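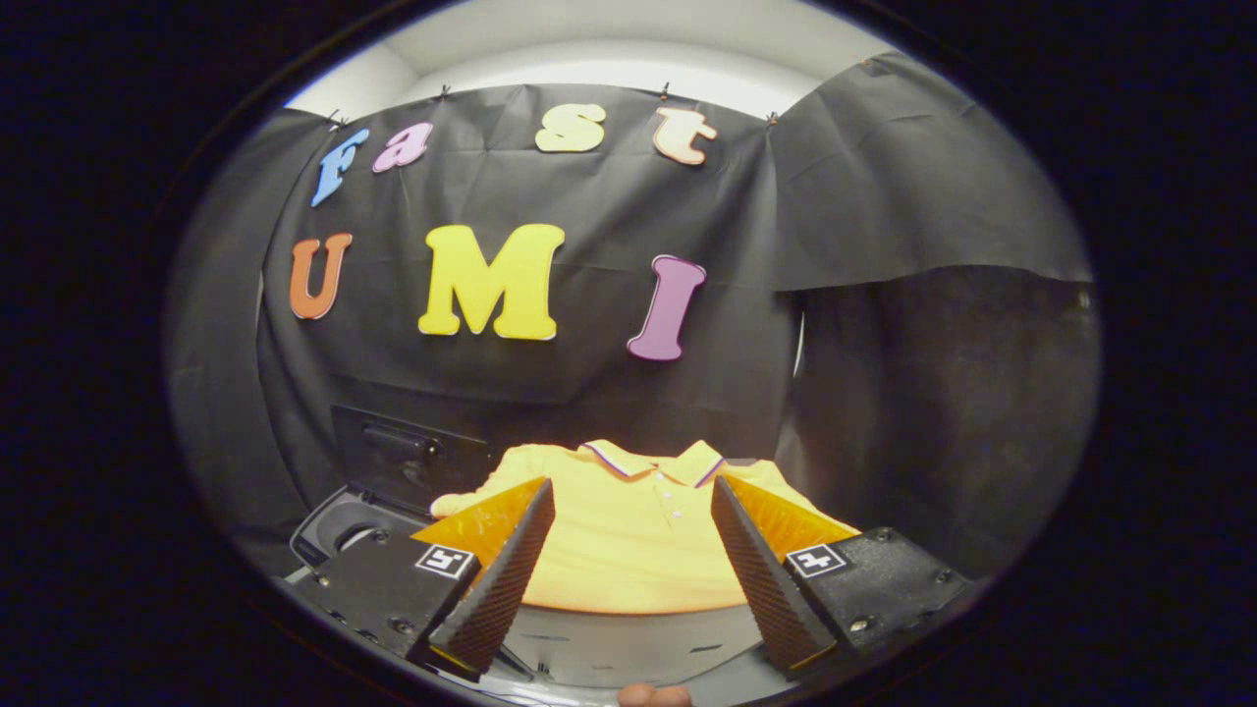

I've folded a lot of laundry in my life, and I was feeling pretty smug about it until Volodymyr Hnatiuk handed me a gripper and told me to pick up a polo shirt by the collar. You'd think it would be easy! I got a fistful of sleeve the first time and mostly air the second.

Hnatiuk runs the test bench at Cludmont, a small shop that tries out robot hands for companies that can't decide what to buy. The month I visited, it was down to 2 sets of fingers, the Stanetti and the Demance. Each has soft pads with some texture to them, and each gets held in a person's hand long before it ever goes near an arm. You do the job yourself, the camera on the tool records it, and later the robot gets to learn from your fumbling (or, in my case, from somebody else's).

"People always want to talk about force," he told me. "I want to talk about buttons." A placket is a nasty little thing to grab – two layers of cloth, stiff down the middle, with hard bumps right where the pads want to close.

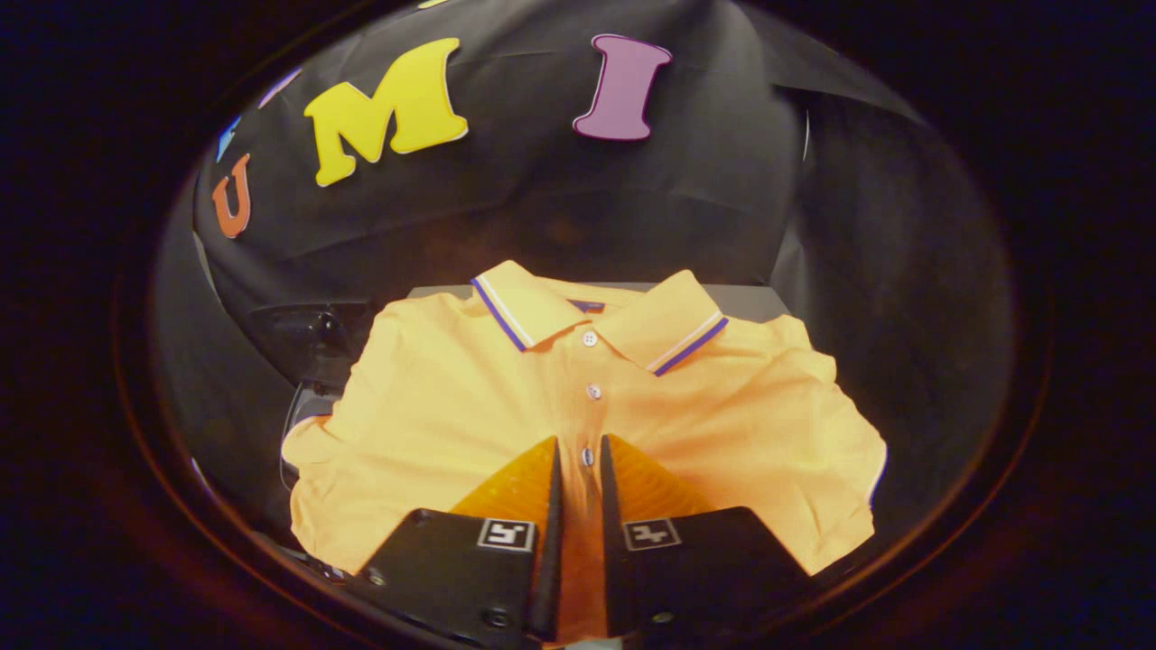 So the buttons got most of our afternoon. With the Demance I kept creeping up on the cloth and pinching too high, and Hnatiuk kept saying "lower, lower" like he was helping me park a truck. The Stanetti felt better to me, a bit more forgiving when I came in crooked. He wasn't impressed by my feelings. He had a log of 671 tries by people with steadier wrists, and it put the Demance ahead on collars and behind on hems.

The other thing he's picky about is the camera. A wide view bends everything, and it took me roughly 23 tries to quit reaching for where I thought the shirt was. After that I started having fun – maybe too much fun, because he took the gripper back and went off to order spare pads.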